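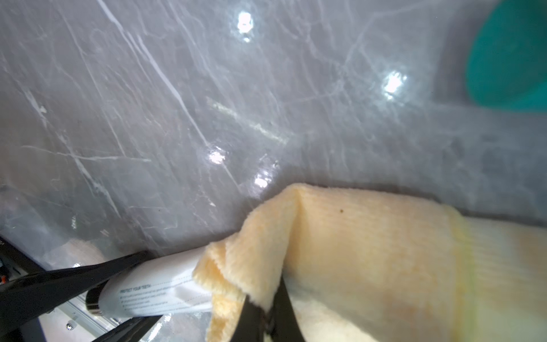

**Polished stone worktop, permanently smeary. What am I doing wrong?**

**gritbin_40**
We inherited a grey marble worktop with the house, white veins all over it, polished to the sort of shine you normally see on a hotel reception desk. It looks marvellous at night with the lights off. At any other time it looks as though someone has been ironing a fish on it.

I've tried washing-up liquid, a spray from Vondráček that cost more than the fish would have, and a yellow fluffy cloth that leaves it hazy in one direction and streaky in the other. Is it the cloth, the spray or me?

**pelmet**
You, but in a fixable way. Too much product. Warm water, one drop of washing-up liquid, wipe, rinse the cloth, wipe again, then dry it with a different cloth. The drying is the bit everyone skips.

**Oslo_Kettle**
Please tell me there's been no vinegar near it. My brother-in-law did his with vinegar and a lemon and now has a worktop with a map of Denmark on it.

**gritbin_40**
No vinegar. There may have been a lemon in September, but it was for a gin and I'd call that recreational.

**damp_course**
Disagree with pelmet about the washing-up liquid. Even one drop builds up over time on a polished finish. Proper stone soap, the Skosomora one, and leave it at that. I've got 5 metres of the stuff in a shop and I'm wiping it all day.

**pelmet**
I've used washing-up liquid on mine for years and can see my face in it. Admittedly that's a mixed blessing before breakfast.

**damp_course**
You can see your face in a film of washing-up liquid.

**tansy_and_co**
Can I stick up for the yellow cloth? The fluffy sort are fine for drying. They're hopeless for washing as they just hold on to whatever you gave them last time and hand it back to you. How are you laundering it?

**gritbin_40**
With the towels. At 40. With softener, before anyone asks.

**tansy_and_co**
There's your haze. Softener coats the pile and the cloth stops soaking anything up, so you're buffing the marble with lavender. Wash it a couple of times on its own with no softener and see if it comes back to life. Also fold it into a flat pad. If you scrunch it up into a sausage only the ridges touch the stone and you get stripes.

**gritbin_40**
I have been a sausage man all my life.

**Oslo_Kettle**
Is it sealed? Put a spoonful of water on it, leave it for 25 minutes and see whether the stone goes dark underneath. If it does, get it sealed before you worry about smears. Gastberg quoted us 900 for ours, which I thought was steep until we spilt the beetroot.

**pelmet**
900! You can do it yourself on a wet Sunday with a tin and an old T-shirt.

**Oslo_Kettle**
You can. We'd met us, so we paid.

**damp_course**
The DIY sealers are where half the haze comes from, in my experience - people leave the excess to dry on top and then spend a year blaming their cloths. Reser do a remover for it but try it in a corner behind the toaster first.

**gritbin_40**
Update. Water test done and no dark patch. Cloth has been through twice with no softener and has gone a bit scratchy and sullen, but it does now pick up water. Folded flat, plain warm water, dried after. The left-hand side is a lot better. The patch by the hob is still cloudy, so I'll try the stone soap on it and report back.

**damp_course**
Thank you.

**pelmet**
One drop of washing-up liquid would shift that.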